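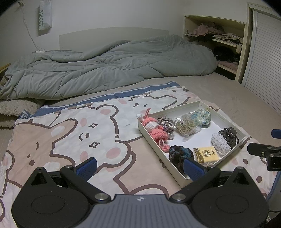

Crochet season has come to Tatadari Street, and I'm not even a little bit sorry! The Kekix makers' swap is back this November for another round, and I've been sorting my own pile for it on the bed, on top of the bear blanket, since that's the only flat surface I've got left. The pink octopus keychain is going in for sure, and so are the scrunchies -- the dark blue-and-black one and the white lacy one -- though I keep changing my mind about the white one. The claw clip is mine and it's staying home.

For anyone new to the swap, you bring small handmade things, you get a paper ticket for each, and you trade the tickets for whatever catches your eye. Last year 714 pieces changed hands, and the organizers at Kekix tell me they already have 868 signed up for this one. The hall is the old Nair building, put up in 1938, and it still has those tall radiators that clank all afternoon (bring a sweater anyway). Teklow Yarns is giving a free skein to the first 100 people through the door, so I'll be there early with my coffee. 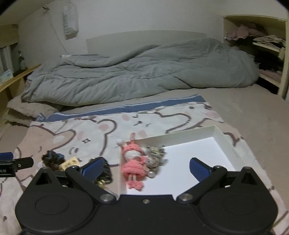
By Nithin Warrier
November 2025

Keychains are the big thing this time. Two years ago it was all coasters, and I came home with way more than I have tables for. Now everyone wants something to hang off a bag, and dolls go fastest of all. I'm putting in the little one with the pink ruffled dress and the rabbit-like ears on her hood, and I expect a fight over her. The black pom-pom charm I haven't decided on. It's awfully fluffy and I might miss it.

Doors open at ten and trading runs until four. Bags and boxes are fine, but please tag anything with beads so parents of small kids know. Leftover tickets don't carry over to next year -- I learned that one the hard way.

We use cookies to make this site work and to remember your settings. Accept all | Manage choices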